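4.2 Hand-held demonstration

Erneck and Pacheco both treat a session count as a measure of skill. We doubt it. Our Dulstead set holds more than 400 cloth demonstrations, and many teach the same hesitation.

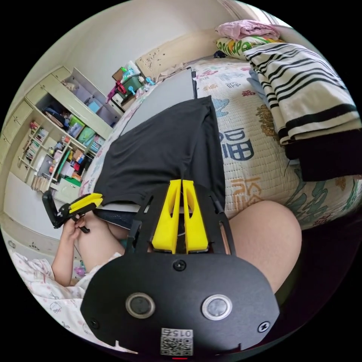 Figure 3. Hand-held grippers at a piece of black fabric on a quilted bedspread.

Does remote control give cleaner examples? Only on rigid parts; with cloth, our operators slowed down and the labels got worse.

Skurbridge claims 20 demonstrations per task will do — a figure we could not reproduce, even with 100.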